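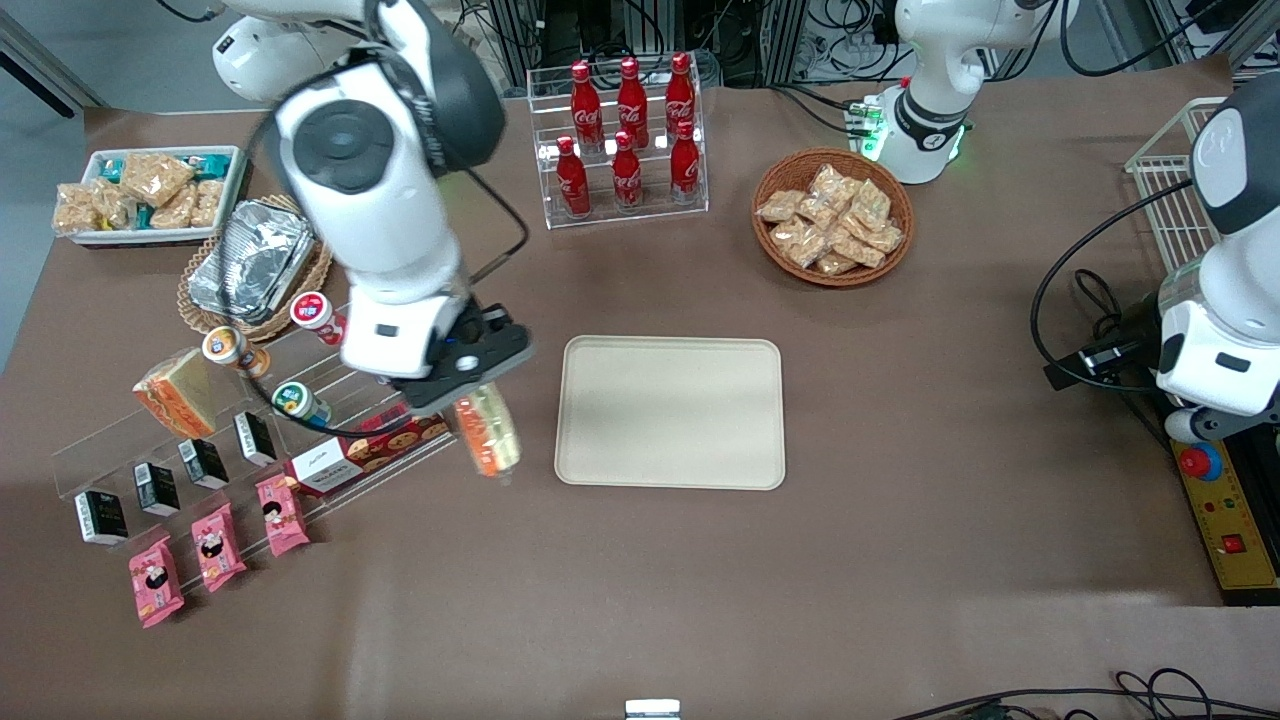 4.2 Product wording and returns

The second part of the study looked at how the wording of a listing relates to the rate at which jewelry is sent back. Two online shops took part. Sirberg sells steel and leather bracelets, mostly to men buying for themselves. Vallilholm sells rings and thin chains, and a large share of its orders are gifts. Both shops gave us their listing texts and their return records for the same 18 months, with all buyer details removed.

We drew 500 listings from the two shops together. Listings that had been live for less than one month were left out, as were engraved items, which neither shop takes back. Each text was coded by two readers for four things: whether it gave the size in plain units, whether it named the metal, whether it said how the clasp works, and whether it told the buyer how to measure a wrist or finger. Where the readers disagreed, they went over the text together and settled on one code.

Size was the strongest factor. Listings that gave a length or an inside width had fewer returns than those that used only small, medium and large, and this held for both shops. The gap was wider for bracelets than for chains. A chain that is a little long can still be worn, while a bracelet that slides over the hand usually goes back.

Naming the metal made less difference than we expected. At Sirberg almost every listing named it, so there was little to compare. At Vallilholm the listings without a named metal were mainly low-priced rings, and price may explain part of the result.

Clasp wording mattered only in the Birska line of bracelets, which closes with a sliding bar. Buyers who sent these back often wrote that the bar was hard to work with one hand. Figure 4 shows returns for this line before and after a short note on the clasp was added in December. The drop is clear, but the line has only 7 models and the holiday season falls in the same period – we would not read much into it.

Figure 4. Monthly returns as a share of orders, Birska bracelets. The dashed line marks the change in wording.

The Sầm collection was treated separately. Its listings were translated from another language, and several gave ring sizes in a system most buyers did not know. Returns marked "wrong size" were high for these rings and close to the shop average for the earrings in the same collection, which have no size at all.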